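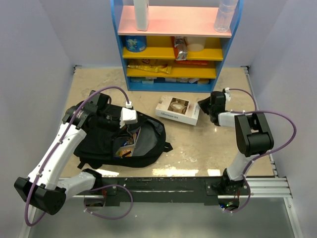 5.3 When the left gripper stopped letting go

I would have been happy to leave this section out. The shelf-to-backpack results in 5.1 and 5.2 are decent, and I was ready to write up and move on to the next task. But in January the left arm started doing something it should never do, and it took us so long to find the cause that I think other people running a two-arm setup on a small budget might save themselves some grief by reading about it.

The short version: the left gripper would close on the backpack, the controller would tell it to open, and it would stay closed. Not every time. In a block of 800 episodes we logged the fault 11 times, and it never showed up when one of us was standing there watching for it. The arm would then carry out the rest of its motion, pulling the bag along with it. In most cases the bag just slid across the table and the episode was scored as a failure. In 2 cases the fabric bunched up under the gripper, the wrist motor kept pushing against it, and the current climbed until the driver board shut the joint down.

Figure 2 shows the kind of contact I mean. The left arm is reaching over the backpack with a gripper finger pressing on its upper side, near the top edge, and the zipper is open with the snack packages inside. Pressing on the bag like that is part of the task. If nothing holds the bag down, it shifts as soon as the other arm pushes something into the opening (we tried it both ways, see 4.2). So the left gripper spends a lot of its working life leaning on soft cloth, and that matters for what follows.

Our first guess was the policy. This is everybody's first guess in our lab, and I'm as guilty as anyone. The training demonstrations include long stretches where the left gripper hardly moves, so it seemed reasonable that the network had learned to be lazy about opening. Jouko Kiiskinen spent the better part of a week rebalancing the data and retraining, and the fault rate didn't budge. When we finally lined up the commanded and measured gripper positions on one plot — which we should have done on the first morning — the command to open was right there, on time, every single time. The policy was fine. Sorry, Jouko.

Second guess: mechanical jamming. Cloth in a gripper is bad news, and I was pretty sure we'd find a thread wrapped around something. We took the left gripper apart and cleaned it. There was a bit of lint, nothing dramatic. We put it back together, ran overnight, and got the fault again before breakfast.

The real cause was in the cable. If you look at Figure 2 again, each arm has a purple cable that runs from the base up to the gripper with a free loop along the way. On the left arm that loop arches above the backpack. It carries power and the serial line to the wrist and gripper, and we had left it long so that it wouldn't limit the reach. What we hadn't thought about was how much it bends in the press-down posture. When the arm leans over the bag and the wrist tips forward, the cable folds sharply right where it enters the gripper connector. After enough cycles one of the conductors had cracked inside the jacket. From the outside it looked perfect. With the arm straight it tested perfect too, so our bench check with a meter told us all was well.

With the arm folded over, the receive line dropped out for a moment now and then. The gripper still had power, so it held its last position. It just couldn't hear us.

Now for the embarrassing part, which is software and which I wrote. Zulline, our control layer, polls each motor in turn and keeps the last good reading if a reply doesn't come back. I put that in early on to smooth over the odd dropped packet. There was no limit on how long a stale reading could be kept. So when the gripper went silent, Zulline went on reporting a gripper that was closed and healthy, the policy went on asking for it to open, and the arm joints (whose replies were all fine) went on moving. Nothing in the system had any reason to stop. We had an emergency stop button and a current limit on the driver boards, and I had somehow talked myself into believing that covered everything. It didn't cover a gripper that had gone deaf while holding on to something.

I should be clear about the safety side. Nobody was hurt. But we do reach into the enclosure between episodes to put items back on the shelf and tidy up the bag, and our habit was to go by the status line on the monitor. A status line fed by stale data is worse than having none. On one occasion İlker Kılıçarslan reached in while the display said the left gripper was idle, and when he lifted the bag, the line came back, the old open command went through, and the gripper sprang open next to his fingers. He was annoyed with me and he was right to be.

We made these changes, and all results from section 6 onward were collected with them in place:

Stale readings now expire. If a motor misses 7 polls in a row, Zulline freezes both arms and shows the fault until someone clears it by hand. Old commands are thrown away on reconnect.

Both cables are clamped a little way back from the gripper connector, so the bend is spread over a longer stretch. I'd do this on the right arm too even if it has never given you trouble. We did.

Cable checks are run with the arm in the press-down pose, and somebody wiggles the connector while the log is running.

Power to both arms is cut before any hand goes in. It makes resets slower, and we grumble about it.

We have not seen the stuck gripper since the cable was replaced. I can't tell you which of the changes deserves the credit, as we put the new cable and the new clamps on together, and I wasn't willing to go back to the old layout just to find out. The freeze has tripped a few times, always on the right arm and always on a short burst of missed polls with no cable damage we could find. My suspicion is electrical noise from the elbow motor under load, but I haven't tested that properly. The episodes where it tripped are marked in the logs and are left out of the success rates in section 6.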